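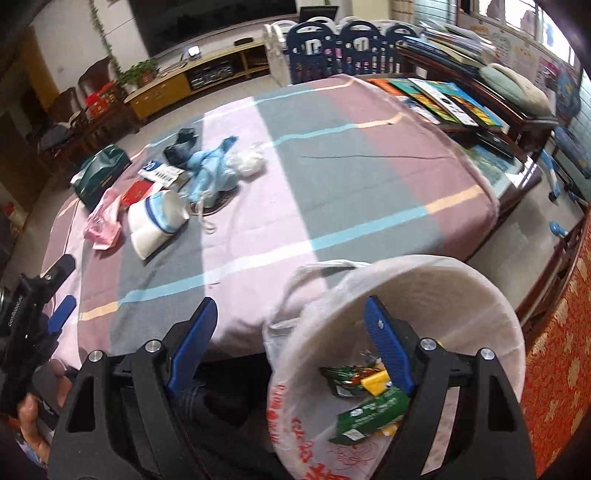 Keep the Bin Close: Clearing Up Around a Good Cloth

By Lilla Kovács
August 2020

Most of the mess in a small home starts as packaging. Somebody opens a packet, eats what was in it, and puts the wrapper down on the nearest flat thing. In my apartment in Wilberg the nearest flat thing has a cloth on it, and for years that cloth was where wrappers went to wait.

I have written about closets and pantries for Woment before, and the letters that come back are rarely about closets or pantries. People write about the one surface they can't keep clear. It might be a dining table, a daybed, or a low table where the kids do everything. They want to know what container to buy. I usually end up telling them to move the wastebasket.

A round bin with a wide mouth, lined with an ordinary plastic bag and set right up against the cloth, does more for a room than any drawer divider I have owned. Wrappers go in, a yellow one, a green one, and they're out of the way. One loop of the bag handle hangs down outside the rim, so there's something to grab when it's time to lift the bag out. It's a very plain arrangement and it costs next to nothing.

Where the bin goes

My own bin lived under the kitchen sink, behind a door. That is a fine place for potato peelings. It's a bad place for a candy wrapper when you're sitting down in another room with a magazine on your knees.

I tried a few spots. In the corner by the window it looked neat, and no one used it. Beside the door it got kicked. In the end it went right next to the table, within reach of a person sitting down, and I stopped finding foil under the cushions.

The test I use now is simple. Sit where you normally sit. Put your arm out without leaning. If your hand isn't over the bin, the bin is too far away.

Guests may find it a little odd to have a wastebasket next to the table. Mine did, for one evening. Then they used it. When I have people over for a proper meal it goes back under the sink until they leave.

Round or square

I like round. A square bin fits a corner better, but I've already said what I think of corners. A round one can be turned any way you like, and the bag sits evenly all the way around.

The mouth matters more than the shape. Small bathroom bins look tidy and then a single chip bag fills the opening and everything after that lands on the floor. Get one wide enough that you could drop a paperback in flat.

Lids are up to you. For dry wrappers I don't see the point of one. For anything that has had food stuck to it, walk to the kitchen.

The bag

You don't have to buy liners for a bin like this. Shopping bags do the job and most of us have plenty. I keep mine in an empty tissue box, and when the box is full I stop bringing them home.

Bags with printing on them bother some people. Pale plastic with red lettering doesn't match anything in particular, and a designer I worked with used to turn every bag inside out before lining a basket. I did that for a week and then gave it up. If you care about it, fold the top down further and more of the print will be hidden on the inside.

Leave one handle out. I know it looks sloppy. If both handles are tucked in, you end up feeling around among the wrappers to find them.

Now the cloth

A bin solves the wrapper problem, and then you have to live with the cloth itself, which takes crumbs, elbows, spilled tea and whatever the cat brings.

Plain white is lovely for an afternoon. I own a white one, bought at Bárány on the main street here, and it comes out in January for my mother's birthday and goes straight into the wash after. For every day I want a pattern, and I want it large. Big plaid blocks in soft colors, grey-green next to pale pink next to a dusty mauve, are very forgiving. A few narrow stripes of something brighter, like turquoise with a bit of orange, keep the whole thing from looking washed out.

Small checks don't work as well for me. They look busy as soon as you set things down on them, and I lose my glasses.

A big plaid also shows you when it's crooked. If the stripes are meant to run along the table, you will notice a slant from across the room. Some people lay it at an angle on purpose, with the stripes crossing on the diagonal, and I've come around to that. A cloth on the diagonal can slip a little without looking wrong.

On the subject of size, measure the top and then decide how much you want hanging down. I allow 11 inches on each side. Less than that and it looks like a placemat that grew. Much more and it ends up on people's laps, or in the bin.

What I paid, and what I'd skip

I bought my current cloth from Posmont, a two-person shop that sells household linens out of the front half of a former shoe repair. It's cotton. It has been through the wash more times than I can tell you, and the pink has faded somewhat faster than the green. I wouldn't iron it. Shake it out hard while it's damp, fold it over the back of two chairs, and put it on the table before it's bone dry. A wrinkle or two will stay. Set the fruit bowl on them.

I'd skip the felt pad underneath unless your table marks easily. I'd skip cloth weights too. Mine were shaped like strawberries and one of them chipped a tile.

A second cloth is worth the money, so there's one to use while the other dries. A third will sit in the cupboard.

The evening clear

It takes me five minutes, and I do it after the news.

1. Anything that's trash goes straight into the bin from where you're sitting. Don't make a pile first.
2. Cups and plates go to the kitchen in one trip, on a tray if you have one.
3. Things that belong to a person go on that person's chair. They have to move them before they can sit down.
4. Whatever is left gets pushed to one side and looked at. Pens, a charger, a receipt. Put away six of them and leave the rest for tomorrow if you're tired.
5. Pick up the cloth by its corners and shake it out over the balcony or the tub.
6. Tie the bag if it's more than half full and put in a new one.

I used to do number five first, with everything still on the table, by sliding the cloth out and tipping it. I don't recommend it. I lost an earring that way - a small one, but I liked it.

If you live with other people, they won't do all of it. Mine do the first step most nights, and that's the step that makes the difference. When I get up in the morning there may be a mug and a library book on the cloth, but there isn't a drift of wrappers, and I can put my coffee down.

Lilla Kovács writes on household matters for Woment. Her last piece was on drying racks.

300 shares | 3 comments

Comments

marjorie_t
I have had the bin next to the table since my husband hurt his knee and I never moved it back. Agree about the wide mouth. The little ones are useless.

Dell in Wilberg
Does Posmont still have the plaids? I went by and it was all solids in the window.

patchwork56
Step 3 does not work on teenagers. Mine sits on the stuff. Also I do iron my cloths, it takes no time if you fold them in four first.

Contact Woment | Subscriptions | © 2020 Woment. All rights reserved. | Back to top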